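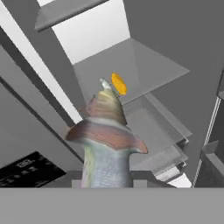
Sim view, shelf cell, upward angle. Textured test object in front, yellow-orange oval at the shelf behind it.

August, Sunday, 7:40 a.m.

Cell is free until noon so I am going through the sim-to-cell sign-off rules with the Stemudgate shelf task. The rules as written run to four pages and half of them were copied over from the old Bermont conveyor job. Trying to get down to what we really check.

Batch last night: 2575 episodes, policy build from Friday's branch, no crashes in the log. Took the render above from the run folder and went over it with the draft checklist next to me.

Geometry. Shelf boards, uprights and side panels are plain gray, no textures. Fine for contact work. Not fine if anyone wants to say something about vision from it. The draft rule says "scene must be visually representative," and I can't tell from that whether this passes. Proposed wording: each scene gets tagged C (contact only) or V (contact and vision), and a C scene can't be quoted in a vision report. This one is C.

Object scans. The tall one with the banded cap and the bluish stem is well detailed next to everything else in there. The wide brim is where I expect trouble. The collision shape has to follow the flare, and if it was made as one convex hull the space under the brim is filled in. Gripper would then stop short on a side approach to the stem and the log would call it a normal contact. Opened the asset file: single hull. So every side approach on that object in the batch is suspect. Marked them and left them out of the pass rate.

Rule to add: any object with an overhang gets a decomposed collision mesh, and the person who imports it writes the number of parts in the asset sheet. Right now the sheet has a box that says "collision OK" and people tick it.

Yellow-orange oval. From this angle it looks as if it floats a little by the tip of the tall object, near the front of the shelf, though there is a faint shadow at its lower end. Can't settle that from one view. Checked the pose dump instead: resting on the shelf, within tolerance. Rule to add: no pass or fail on placement from a render alone. Pose dump or a second camera, and write down which.

Labels. The dark panel at lower left has markings on it that can't be read at this resolution. Nothing in the task depends on them. But the Flornent handover sheet asks us to confirm "all safety labels legible in sim" and somebody has been answering yes. Should be N/A for C scenes. Legibility gets checked on the real cell, by standing in front of it.

Speed and force. Sim limit was set at 600 mm/s. Cell limit with the gate open is lower and comes from the risk assessment, so the sim number should never be carried across. Found it carried across in 2 config files. Fixed both, committed, note in the change log. I'd like the loader to refuse a config that has no cell limit in it – at the moment it falls back to the sim value without a warning.

10:15. Rebuilt the tall object with a decomposed mesh. Reran the side approaches only, seed 3520, same build. The early-stop contacts under the brim are gone from the log. A few new failures where the wrist comes up under the brim, which I would rather know about. Not touching the policy today.

Draft order for sign-off, to replace page one:
Scene tag, C or V.
Asset sheet complete, with part counts.
Pose dump saved with every batch.
Cell limits present in config, sim limits not copied.
Slow run on the real cell, empty gripper, hand on the enabling switch.
Same again with the object.
Second person reads the log before full speed. Not the person who ran it.

Open: the Sobczak gripper spec gives grip force at the fingertip, and our sim value is at the joint. Need the conversion written down somewhere other than in my notebook. Also need to look through the other scanned objects for single hulls. Have not started on that.

11:50. Cell powered down, gate locked, key back on the board.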